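Skinton loses its lunchtime bus, gains a leaflet about it

The 12.47 bus from Skinton to Wenulon will stop running in December, and the people who catch it have been told in the usual way, by a laminated notice fixed to the shelter at a height suited to herons.

The service, known locally as the Ellis after the firm that ran it until the money went, has linked the village with Wenulon market for 30 years. It takes in the surgery, the chemist, both pubs and a lay-by where no passenger has been seen to get on or off but where the driver pauses all the same. From next month anyone wanting to go to Wenulon in the middle of the day will have to leave at breakfast or wait until the school bus has finished with its other customers.

Wikano, the present operator, says the route no longer pays. In a leaflet delivered to most of the village (Chapel Row got two each, Mill Lane got none) it describes the change as "a refreshed timetable offering". The refreshed offering has 3 buses a day where the old one had 4, and the leaflet devotes its back page to a picture of a smiling couple boarding a coach in what looks very much like Portugal.

Delyth Powell has caught the 12.47 on market day for longer than she cares to say. She does her shopping, has a toasted teacake and comes home on the ten to three.

"I rang them up and they told me to download the app," she said. "I said, will the app carry my potatoes? The girl went off to ask."
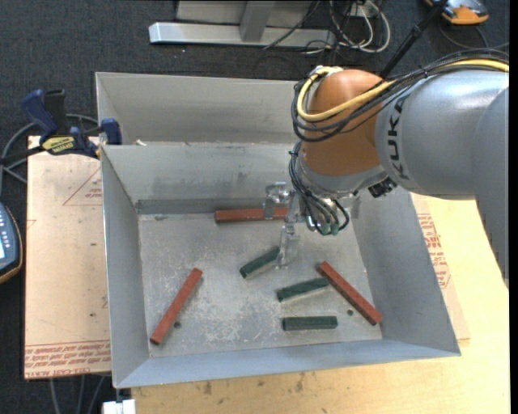 Can passengers still object to the change?

Written comments are being accepted until Friday at five o'clock, by post or at the counter in Wenulon library. The counter closes at four.

A meeting in the chapel vestry on the subject drew a good crowd, helped by rain and the promise of bara brith. Meirion Lewis, who chaired it, opened by asking speakers to keep to the matter of the bus. The first speaker raised the matter of the bins. The second agreed with him. It was well past eight before the timetable was mentioned, and then chiefly by a man who wanted to know why it was printed in green.

Wikano had been invited to send someone and did so, though he came by car and was late, having been held up behind the bus. He told the meeting that the lunchtime service carried too few people to keep. Asked when the passengers had been counted, he said it was during half-term week, in the snow. There was a silence, during which more tea was poured.

A proposal to run the 12.47 on market days only was put forward before the vestry had to be cleared for choir practice. The man from Wikano wrote it down and promised a reply in due course. Mr Lewis asked him which course that would be, and he wrote that down as well.

The notice has since been moved lower on the shelter. It now covers the timetable.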